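Grandel Woven Baskets – Frequently Asked Questions

Care, sizes and returns for our colored storage baskets. Page updated May 17, 2026. 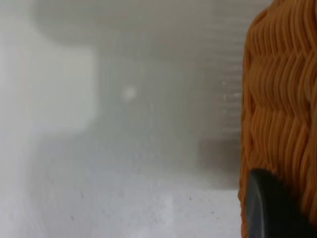
How do I clean a basket?
Wipe it with a damp cloth and a drop of dish soap, then let it dry away from the heater. For dust deep in the weave, use a soft brush or an old toothbrush.

Can it go in the dishwasher?
No. The heat can pull the rim out of shape.

What sizes do you sell?
The Zidton is 10 inches across and the Degefa is 61 centimeters long. The Degefa has handles, the Zidton does not.

Will the color fade?
Any bright color will fade in direct sun over time – orange and red first. Turn the basket now and then if it stands by a window.

A strand has come loose. What should I do?
Tuck the end back under the next row with a blunt needle. Please don't cut it. If it won't stay put, write to Emmanuel Rweyemamu in repairs and include your order number.

Do you sell lids?
Only for the Zidton. The lid is item 1055. A lid for the Degefa is planned for August.

Can I return a basket I have used?
You have 43 days to send it back, used or not, as long as the weave is not damaged.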